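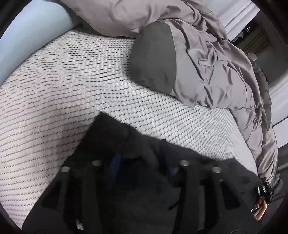 Light grey knit mattress cover with dark grey stripes, shown with a grey duvet and a charcoal pillow.

Nerside opens bedding room at Merell, with old mattresses taken back

MERELL, February 2025 – Nerside, the bedding shop, is opening a new room in its Merell store where customers can lie down on a made bed before they decide. The room has 5 beds, and each one is dressed with a duvet and pillows from the Winero range.

Many people choose a mattress in a few minutes, with their coat still on. We think this is too short. In the new room a customer can book a bed for up to 95 minutes, free of charge, and the staff will not disturb unless they are called. The duvets may be pulled up, folded back or moved to the side, as at home. Pillow covers are changed after every visit.

The Winero range comes in 4 colours, all of them greys, and the duvet covers can be bought separately. Customers who already own a good duvet are welcome to bring it and try it on the beds.

Nerside also starts a take-back service together with the delivery company Sugawara. When a new mattress is delivered, the old one is carried out on the same trip, also from flats without a lift. The service is offered within 2 hours' drive of Merell.

Bookings for the room are made at the store counter or by telephone.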